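Midatora Demonstration Recording: Frequently Asked Questions

Answers for new operators and for teams that want to send us a task. Last revised in March.

What is a demonstration?

One complete run of a task, done by the two arms while an operator drives them. We save the joint positions, the gripper commands and the camera views together. The learning system is trained on these runs and has to produce the same kind of motion on its own.

Which tasks are you recording now?

Hats on a stand, under the task name Bellamy. The operator picks up a hat, brings it to the wooden stand and leaves it there. Soft hats and caps are in the same task, and they are labeled separately.

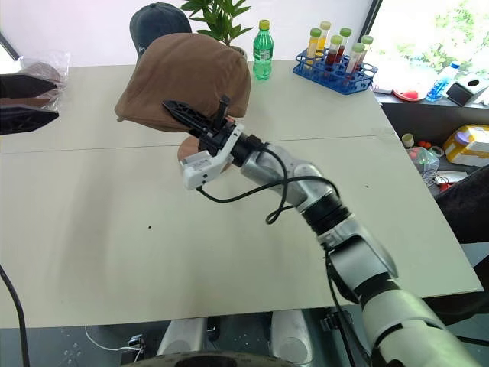 How many demonstrations does a task need?

The target for Bellamy is 1000 accepted runs. We have 464. A pilot model was trained on the first 176 to check that the files load and the labels line up. It was not meant to perform well and should not be quoted as a result.

Why are there other things on the table?

A model trained on a bare table tends to fail on a busy one. We leave ordinary items toward the back, such as a plant, a soda bottle and a rack of capped test tubes. They are not part of the task. Operators should not touch them with the arms or clear them away between runs.

How often does the layout change?

After every 12 accepted runs. Change the hat being handled, where it starts, or which way the brim faces. Write the change in the session log before you start the next run.

Do both arms have to move?

No. Use the arm that is closer to the hat. The other one can hold the stand steady or wait with its gripper open. If it waits, park it clear of the path of the hat.

What is the best way to grip a hat?

By the brim or the lower edge, with a light close. A stiff cap can take a firmer grip than a soft one. Don't push a soft hat flat against the table to get hold of it. The model will copy that.
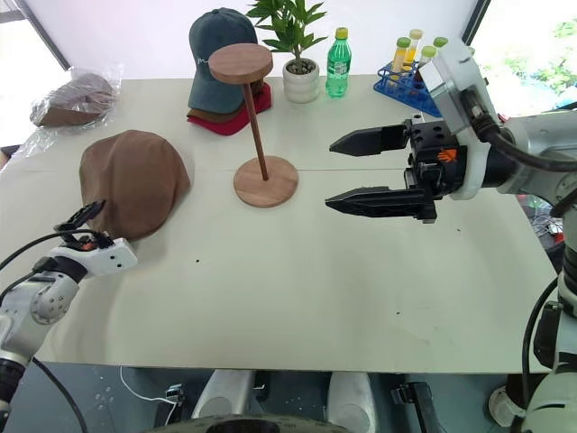 What counts as a rejected run?

A run is rejected if the stand falls over, if a person's hand enters the work area, or if a camera drops out. Stopping for more than a few seconds in the middle of a reach is also a reject. Mark it in Hitik and go on to the next one.

I dropped the hat and picked it up again. Is the run lost?

Keep it and tag it "recovery." These runs are useful and we don't have many of them. Please don't drop hats on purpose.

Where do the files go?

Hitik uploads them to the Lorkano server when you close the session. Leave the workstation on until the status line says the upload is done. If it fails twice, leave the files where they are and send us the session name.

Can I edit the task label afterward?

Yes, until the session is reviewed. Review is done on Saturday. After that, ask the review desk to reopen it.

Can we use the recordings for our own models?

Partner teams can. Request access through the Lorkano project page and say which task you want.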